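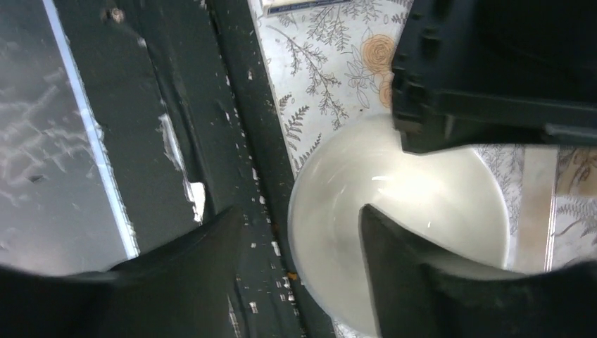
**Service:** Llewellyn tableware catalogue, stock synchronisation
**Raised by:** Ornberg Stores, Online Operations
**Assigned to:** Skuketti Support, second line
**Priority:** 2
**Status:** Closed, with one linked item open

## Summary of the fault

Following the June release, stock levels shown on the Llewellyn website no longer agree with those held in the Vakmont warehouse system. The product list in Vakmont contains more than 2,000 lines. After the overnight transfer, only 1,272 of these carry a stock figure on the website. The remainder are shown to customers as "currently unavailable", although the warehouse confirms that many of them are on the shelf.

The transfer itself reports success. No warning is sent to the operations mailbox and no entry is made in the error log.

## Steps already taken by the customer

- The overnight transfer was run again by hand at 07:40. The result was the same.
- The website cache was cleared.
- The transfer account password was checked and found to be in date.
- Prices were compared on both systems. Prices are correct on all lines, including those without stock.

Ornberg Stores requests that no full reload be carried out during trading hours. A reload in the spring removed all product descriptions for most of a morning, and these had to be restored from a backup.

## Log

**09:15** Ticket accepted by second line. Access to the Vakmont export folder requested.

**09:50** Access granted. The export file is complete and opens without error. All product lines are present, each with a stock figure, so the fault lies after the export.

**10:35** The import record shows that the file is read to the end. Lines are being dropped at the matching stage, where the Vakmont product code is compared with the code held by the website. A dropped line is treated as "no change" and is not reported.

**11:20** A sample of dropped lines was compared with a sample of accepted lines. Every dropped line has a product code beginning with a zero. Bowls, side plates and serving dishes are affected throughout. Glassware and cutlery codes begin with other digits and are not affected.
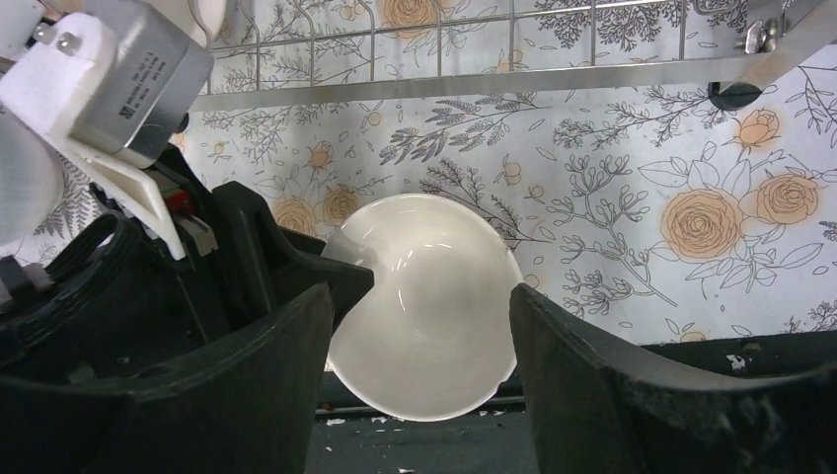 Ornberg Stores replied at 11:45 that the codes had always begun with a zero in those departments and that nothing had been changed on the Vakmont side. The reply asked whether the June release had altered the way codes were read, and whether orders already placed against the wrong figures would need to be checked one by one.

**12:10** Confirmed to the customer that the release is the cause. The import now reads the product code as a number, and the leading zero is removed before matching. The previous version read it as text. This change does not appear in the release notes, and the omission has been referred to the release team.

**13:05** Orders reviewed. Lines shown as unavailable could not be bought, so no customer has been sold goods on a false figure. There are 57 baskets in which an affected item was saved before the fault began. These will correct themselves once stock is restored and need no action by hand.

**14:30** Corrected import setting applied to the test site. All lines matched. Descriptions, prices and delivery classes were compared before and after, and no differences were found.

**15:10** Customer approval requested to apply the setting to the live site after close of trading.
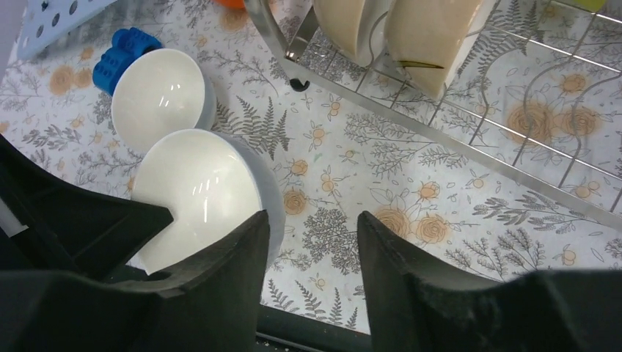 **15:25** Approval received, on the condition that only stock figures are written and that the product descriptions are left alone. The import has been limited to the stock field accordingly.

**19:00** Setting applied to the live site. Transfer started by hand.

**19:20** Transfer complete. All lines carry a stock figure. Customer informed.

**08:30, following morning** The overnight transfer ran at its normal time with no dropped lines. Ornberg Stores has confirmed that the website and the warehouse agree and that the ticket may be closed.

## Outstanding

A linked request has been opened for the import to send a warning when any line fails to match. Until it is delivered, Ornberg Stores is advised to compare the number of lines in the export with the number matched after each transfer. Both figures appear on the import record page under "Totals".

The import should remain limited to the stock field until the linked request is complete. New products must be added through the catalogue screen in the meantime, with the product code entered in full.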